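Search this site Enter keywords Go

Josgate Adult Reading Programme
Progress report to the Fultent Fund
10 April 2018
Prepared by Ville Kauppinen, programme lead

Period covered

This report covers the work done since the grant began in October. It follows the headings in the award letter. Spending is reported separately on the Fund's own form.

Learners and groups

We had planned for 40 learners by this point and have enrolled 46. Most came to us through the Brokomcombe job centre and the two GP surgeries on Choo Road. A smaller number were sent by family members who had seen the leaflet. We run 7 groups a week, each lasting ninety minutes, and one-to-one sessions for people who are not ready to join a group.

Attendance was steady up to Christmas and then fell. The evening groups in Brokomcombe lost the most people. Two changed to shift work and could not keep the same evening each week, so we now let learners move between groups without asking first. Attendance has picked up in the last few weeks but is still lower than in the autumn.

Eight learners have finished the first workbook and moved on to the second. One has started a forklift course that she had put off because of the written test.

Tutors

We have 8 trained tutors. Two more have done the first half of the training and will finish after Easter. The training takes four evenings, and the evening on spelling patterns was too full, so we have split it in two. Tutors asked for more help with learners whose first language is not English. We do not yet have good material for this and are looking at what the college uses.

Rooms

The Josgate room is working well. It is on the ground floor, close to the bus stop, and the rent is fixed until the end of the grant. A table with a warm brown woodgrain top gives a good plain surface for word cards and large-print sheets. The Brokomcombe room is cold in the evenings and the heating is controlled from the office upstairs. We have asked for the timer to be changed and are waiting for an answer.
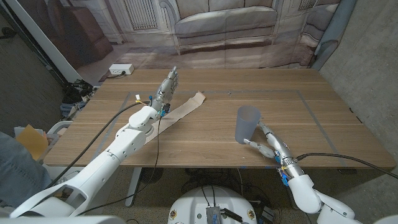

Books and materials

We set aside £3000 for books and have spent a little over half. Short factual books have been borrowed far more than the graded novels. The most popular subjects are football, gardening and local history. We would like to use what is left of this budget line for more of the same, plus a set of driving theory books, which several learners have asked for. Please let us know if this needs a formal change request.

Problems and delays

The learner survey should have gone out in February. The first draft was too hard to read for the people it was meant for. It has been rewritten and cut to one page, and tutors will go through it aloud with anyone who wants that. Results will be in the next report.

Next six months

A Saturday morning group will open in Josgate after Easter, mainly for people on shifts. The summer break will be three weeks long, with one-to-one sessions carrying on throughout. The second report will reach you in October.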